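Filed under: Boating and Fishing / Ramps, permits and access

Spent the long weekend at Bilesley Lake with the tinny. A few people asked how the new ramp booking works, so I'll put it all in one thread.

You need a booking to launch now, even midweek. It goes through the Hevus site. Pick the ramp, pick the half-day, put in your rego. If you tow with one car and book with another, the bloke on the gate will send you around to the office to fix it.

Morning slots open at 5 am and the gate really does open at 5. I was there at ten to and there were already trailers lined up back to the toilet block. Afternoon slots were easy to get the whole time we were there.

Bring the email on your phone as a screenshot. There is no reception at the gate on any network I've tried. There's one bar if you walk up to the water tank, and it drops out if you sit down.

Water level is at 84 per cent. The main ramp is fine to the end of the concrete. The old gravel one at Vasside is open for kayaks and canoes only, with a chain across the top. You can carry in from the car park, and it's a decent walk with a loaded kayak.

The buoys have moved as well. The 6 knot zone used to stop at the point and now it runs right across the mouth of the creek arm. I went straight through it on the first morning without noticing and got a polite talking-to from the patrol boat. No fine. The map on the website still has the old line.

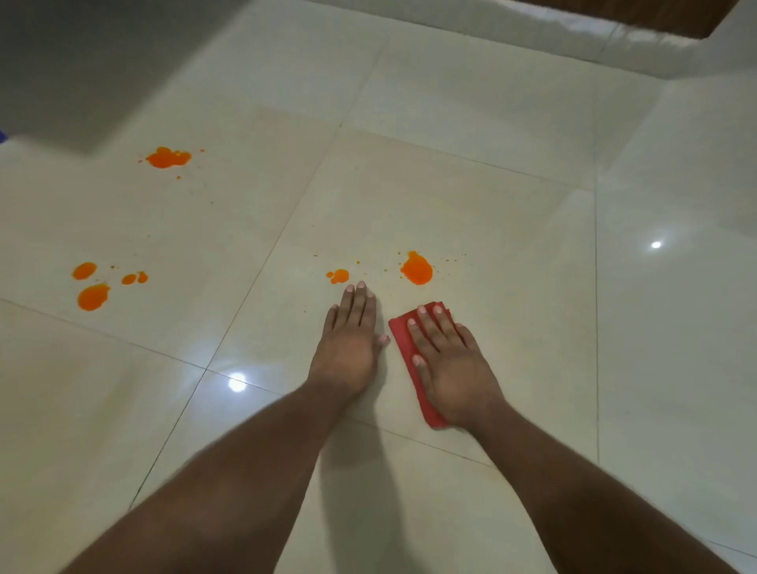

Posted by Veerle Van den Broek
Sunday, from the campground

Now the fishing. Slow for two days and then good for one. The wind was out of the south and straight up the lake, so we stuck to the western bank under the cliffs and trolled. Two redfin and a lot of weed.

On the third morning it went flat calm and we got onto goldens off the drowned timber near the dam wall. Small hardbodies, dark colours, right in against the wood. Biggest was 47 cm. Everything over 40 went back, and we kept two of the smaller ones for tea.

Tülin Dönmez was camped a few sites down and did better than us on bait. She was using shrimp from her own traps, fished straight down in deep water next to a standing tree. She only moved once all morning. I burned half a tank looking for fish and she caught more of them sitting still.

If you're running traps, check the tags before you go. They want your name and address on each one now, and they were checking them at the ramp. Plenty of people had the old style with just a phone number.

Camping. Powered sites are full most weekends until Easter. Unpowered was maybe half full. The flat ones are along the creek, and they get the mozzies. We went up the hill and slept on a bit of a slope, and I'd do the same again.

Firewood has to be bought at the kiosk or brought in. No collecting. The kiosk stuff was a bit green and took a while to get going. I'd throw a bag from home in the ute next time.

The kiosk has ice, bread, milk, worms and not much else. For fuel or a proper shop you have to go back out to Karunaratne, and the servo there shuts early. Fill the boat before you come in.

Wash-down bay is next to the exit. It's free and there was no queue any time I used it. Pull the bungs, drain everything and give the trailer a good going over, especially the rollers — mine had weed wound right around the back pair. They look at it on the way out and will send you back if they're not happy.

Road in is okay for caravans. There's some corrugation after the second cattle grid, and I'd check your trailer lights when you arrive. One of mine had shaken out of its bracket and was hanging by the wire.

A couple of replies asking about dogs. Yes in the campground on a lead, no on the day-use beach. I saw them on boats and no one seemed to mind, but I didn't ask the ranger about that.

Someone else asked if a 3 metre inflatable is all right out there. In the arms, yes. I wouldn't cross the main basin in one after lunch. The chop gets up quickly with that southerly and there's nowhere to pull in on the cliff side.

Back up in March if I can get a slot. Will post the level again then.

Contact | Report a post | © Lake and Ramp Notes | Back to top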